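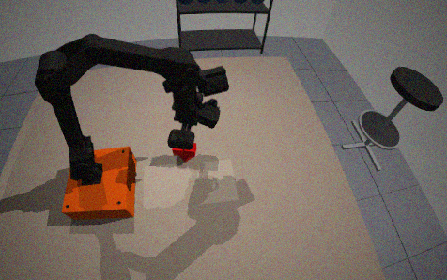 The practice arm in Resero, with its gripper down at the red cube.

A robot arm you can't break

Robot arms cost a lot, and they do not bounce. Resero gets around this by putting the whole thing inside a computer. The arm, the table, the shadows and even the stool nobody sits on are all drawn by software. Grown-ups call this a simulation.

Your job in the first lesson is to get the arm to pick up a red cube. You could do that with your own hand while eating toast. Try explaining it to a machine, though. Which joint bends first? How far? When should the gripper stop going down? Leave that last part out and the arm will try to push the cube through the table.

Resero comes with 20 lessons, made for ages 8 and up. You snap instructions together on the screen, press Run, and watch. Then you usually press Reset. Rosalind Escobedo, who tested it with her class in January, says Reset was the most popular button by a mile.

What we liked: the shadows. They sound like decoration, but they help you judge how high the gripper is — handy when you're looking at a flat screen.

What we didn't: lesson 4 is much harder than lesson 5, and the cheering sound can't be turned off. Your family will bring this up.

Words to know
Gripper: the part of a robot that takes hold of things.
Joint: a place where the arm bends, like your elbow.
Simulation: a pretend version on a computer that follows rules like the real world's.

Reviewed by Drahomíra Šimek, 12 March 2024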